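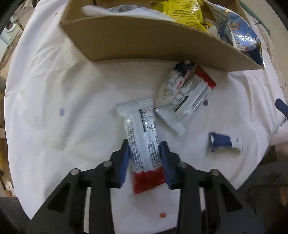
Updates > Grantee reports
3 min read

Tolwood Tenants Food Shelf - mid-year report to the Hollholm fund
15 August 2026

Short one this time, the full accounts come in October with the audit letter. Written by Crescencio Tapia, numbers checked by Damián Cuautle.

Where we are. 516 households signed up as of the end of last month. 3368 bags out the door since January. Target for the full year was lower than that so we are ahead, but the spring was slow and summer has been a lot. School's out, kids are home for lunch, everybody needs more of the grab-and-go stuff.

Delivery route. Started in April, two evenings a week, Nukport side only. Mostly older tenants and people without a car. Works fine when we have two drivers. When we have one it runs past nine and people are in bed already. Trying to fix that by splitting the list - third floor and up gets the early slot. Elevator in the Radonjić building was out most of June, which did not help.

Spending. The cold storage line is overspent by 600 dollars. The compressor went and we had to replace it in a hurry, no time for three quotes. I know the agreement says three quotes. Receipt is attached, and we'd like to move the money over from printing, where we've hardly spent anything. Please confirm in writing so Damián can book it.

Donated boxes. Still coming in every shape. Asked the two stores to send the same size, one of them does now. 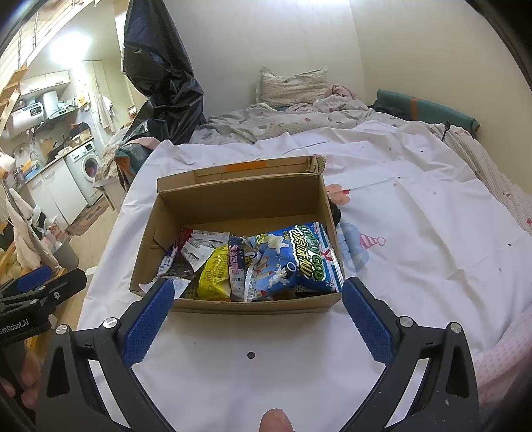
Cardboard box with the top flaps off.

Sign-up form. Cut down from four pages to one. Spanish version is done, the other translations are waiting on a reader. Took out the income question like you suggested and complaints at the desk pretty much stopped.

What didn't happen. The cooking classes. Kitchen permit is still sitting with the city, we called twice in July. Would rather push it to next year then run it badly in the last 8 weeks.

Needed from you:
- OK on the 600 move
- date for the site visit, any week day but Monday
- new contact for invoices, the old adress bounces

More in October.

Crescencio

Contact us | © Tolwood Tenants Food Shelf | Back to top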